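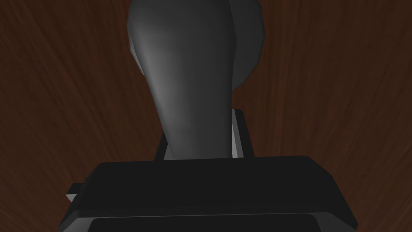 Groltuna gripper simulation kit, reviewed after four months of use

Groltuna is a simulation package for people who program two-finger grippers and want to test grasps before running them on hardware. It comes with gripper models, a physics engine, a small library of work surfaces and a wrist camera view. Our shop, Usimholm, bought one seat in March to plan small-part picking on a Hiltudier arm. I am reviewing version 12.

Setup was easy. The installer ran without trouble on an ordinary office desktop, and Meron Gidey had a pick routine working before lunch. The gripper model is good enough for planning. Edges on the curved parts look a little faceted up close, but that has never mattered to us. The dark wood surface is my usual choice of background, as the gripper's outline stays easy to read against it.

The trouble started in July. Shewit Bogale was tuning grip force for a thin plastic cap and ran a batch of 3310 simulated closes overnight. The log showed 492 of them with the commanded force above the limit she had entered. The software did not stop and gave no warning. Every one of those runs was marked as passed.

We went through the settings for most of a day. The force limit is stored with the gripper profile, and it loads correctly when you open a project by hand. If a batch restarts after a timeout, the profile is reloaded without the limit and the default takes over. The first bad close in the log was run 2613, right after a timeout. The default is high enough to crush the cap, and it would be high enough to hurt a finger.

That last point is my main complaint. The export function writes the force value in use at the time straight into the robot program. Shewit caught the number before anything was loaded on the arm, so there was no damage and no one was hurt. A shop in a hurry could easily miss it.

Support answered the next morning. Yeshi Jemal confirmed the fault and sent a workaround: turn off automatic restart and set the limit again at the top of the batch script. It works, but a long batch now sits idle after a timeout until somebody comes in. A patch is promised - no date yet.

Other points, good and bad:

Contact between the fingers and flat parts is believable. Soft parts are not.
The camera view is quick, and you can park it close to the finger.
The manual covers force limits in one paragraph and does not mention restarts.
Export to the Hiltudier controller is clean apart from the problem above.

I still use it daily for checking reach and finger clearance. I would not use it to set grip force without reading the exported value and keeping a separate limit on the robot controller. Two stars out of five until the patch is out.

Reviewed by Tsehay Endale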